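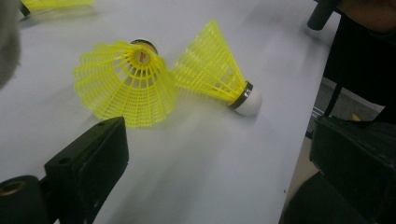 June 13, 2021

So we're allowed back in the hall! Isamu Minami rang on my lunch break to say Clodel leisure centre had finally given us our old slot, courts two and three, and could I bring the shuttles as I was the last person to have them. I said yes, of course, no problem at all. Then I went home and spent an entire evening trying to remember what I'd done with them.

They were in the cupboard under the stairs, obviously, because everything is. Behind the hoover, under the picnic rug, in the big Trirell holdall I bought in a sale and have never once managed to zip up properly. I carried the lot through to the white table and tipped it out, thinking I'd be ten minutes. Reader, I had to reheat my tea twice.

## The shuttles

We play with the yellow plastic ones. I know there are people who look down on plastic (Isamu used to be one of them, he came to us from a proper club where it was feathers or nothing) but we are not a proper club. We are a handful of people who like running about and then going for chips. Feathers last us one enthusiastic game. The yellow ones go on for months, and you can see them against that horrible cream wall at the far end, which matters more and more the older my eyes get.

What I check for, if anyone's interested:

- The skirt first. I hold it up and look down inside from the wide end. If the mesh has split anywhere, out it goes, even if it's only one rib, as it'll wobble in the air and somebody will moan.
- The shape of the rim. A bit wavy is fine, they all go a bit wavy. Squashed flat on one side is another matter. I've heard you can steam them back into shape over the kettle and I've tried it — I got a scalded thumb and a shuttle that flew like a sock.
- The white end. I give it a gentle twist to see if it's working loose from the skirt.

After that I drop them on the table and watch how they roll. This tells me nothing whatsoever, but I enjoy it.

The rejects go in a carrier bag for next door, whose little boy plays a game in the garden with a tennis racket and no rules I can identify. I also found 18 hair bobbles, a parking ticket from before all this started, and a banana-shaped thing I think was a banana.

## The odds and ends

Every sports bag has a layer at the bottom that isn't really sport. Mine had two pens, some blister plasters, a tube of Horkix grip powder with the lid off (so everything below it was faintly dusty and smelt of talc) and various bits of fabric I'd clearly been saving for a purpose.

The one I couldn't throw away was a length of beige woven stuff. It's got quite a coarse weave on one side, like a tiny basket, and it's paler, nearly pink, on the other. I think I bought it in May last year from Fülöp, the haberdasher's on the corner, when I'd decided that lockdown was going to be the making of me as a sewing person. The plan was a new carrying loop for the holdall. I did not become a sewing person. I cut it, put it in the bag so I'd remember, and zipped it away. Well, half zipped.

It's fraying at the end now, all soft and fluffy along the cut, so I've got to do something about it before it turns into a heap of threads. I had it folded over on the table trying to work out whether I've got enough to turn a hem at each end and still leave room for my hand to go through. I reckon so, just. My mum says zigzag along the edge first and then fold it twice. I don't have a machine, so it'll be me, a needle and something daft on the telly.
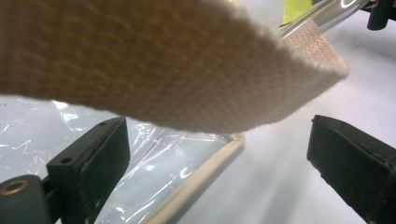

## What's going back in

Less than came out, that's the main thing. The good shuttles, both rackets, a towel, the plasters, one pen. The grip powder is going in a sandwich bag with a knot in it. I've wiped the inside of the holdall with a damp cloth and left it hanging open on the back of the kitchen door, where it has already hit me in the face.

My shoes are another story. I put them on to see if they still fitted and the left sole has gone hard and shiny, so I squeaked across the lino and nearly took out the bin. I might have to buy some before we start. If anyone's got a recommendation for wide feet that doesn't cost a week's shopping, please stick it in the comments, I'm really out of touch with what's about.

Oh, and does anybody have the key for the net cupboard? Isamu thinks I've got that as well. I've been through every pocket of the bag and it isn't there, so I'm going to try my winter coat next.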